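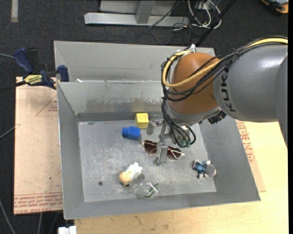
Small things, one place: the lost items bin at Ferkgate

Many readers ask us what to do with small objects which have no home. In the Ferkgate sorting room we keep the answer simple. Everything goes first in one big metal bin, and only later we decide. Sunglasses can lie there together with a yellow block and a blue toy, and this is fine for the first evening.

Please fold the temples of your glasses before you put them in. Scratched lenses are the most common complaint we receive, and the floor of a metal bin is hard. A soft cloth under them helps very much.

After 20 days we move the items to the Bogale shelves, where you can still ask for them until the end of May. Last year we gave back 247 objects in this way.

Reading time: 1 minute
1,183 views | 20 shares

Recent items
Labels for the Bogale shelves
Opening hours in May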